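Leave the Bin Empty

20 shares | 4 comments

I own a gray fabric bin and I've decided it should have nothing in it.

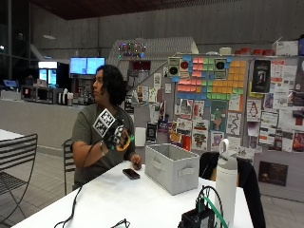
My friend Dario thinks I've lost it. But every bin I ever bought was full by Thursday – old chargers, dead pens, a takeout menu from a place that closed – and then I needed another bin for the stuff that really belonged in the first one! So now one stays open on the table, and at night whatever's lying around goes in, gets carried to its proper spot, and the bin comes back empty. Try it for a week before you buy more shelves.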